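Search this site Search
Course materials > Postharvest Handling > Handout 3
Reading time: 2 min

Ripening and Storage of Climacteric Fruit

Read before the lab session. Terms marked in the glossary are not defined again in this handout.

Climacteric fruit continue to ripen after harvest. The change is marked by a rise in respiration rate and a rise in ethylene output. Bananas, tomatoes, avocados and pears belong to this group. Citrus, grapes and strawberries do not.

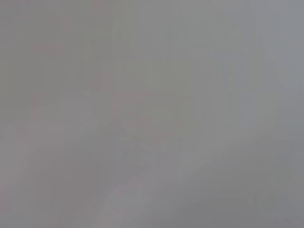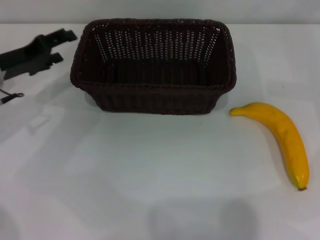

1. Stages

Banana ripening is usually treated in 3 stages for this course. In the preclimacteric stage the fruit is green, firm and high in starch. Respiration is low and steady. In the climacteric stage ethylene output rises sharply and starch begins to convert to sugar. In the postclimacteric stage respiration falls, the pulp softens and the peel starts to spot.

Peel color follows chlorophyll loss. The yellow pigments are present in the green fruit and become visible as chlorophyll breaks down. Peel color and pulp firmness do not always move together. Fruit held too warm may soften while the peel stays partly green.

2. Ethylene

Ethylene acts at very low concentrations. A ripe fruit in a closed space will start ripening in unripe fruit stored with it. Mixed storage of climacteric fruit and leafy vegetables should be avoided, as ethylene speeds yellowing in the leaves.

Ethylene does not act alone. Oxygen is needed for the response, and raised carbon dioxide slows it. Controlled-atmosphere storage uses both effects.

3. Chilling injury

Bananas are a tropical crop and are damaged by temperatures well above freezing. Symptoms are a dull gray cast to the peel, brown streaks under the skin and failure to ripen evenly. Injury depends on temperature and on length of exposure. Symptoms may not appear until the fruit is moved back to a warmer room.

4. Lab records

Use the Tuvard log sheets. Each group receives 27 fruit, divided equally among 3 treatments. Weigh each fruit at the start and at every reading. Report weight loss as a percentage of starting weight:

loss (%) = (starting weight - current weight) / starting weight x 100

Record peel color before handling the fruit for weight. Firmness is a destructive test and is done on 2 fruit per treatment at the final reading only. Leave 60 minutes at room temperature before testing chilled fruit.

The April data set is on the course page for comparison. Its sheets give weight in ounces; convert to grams before plotting.

Revised July 20, 2025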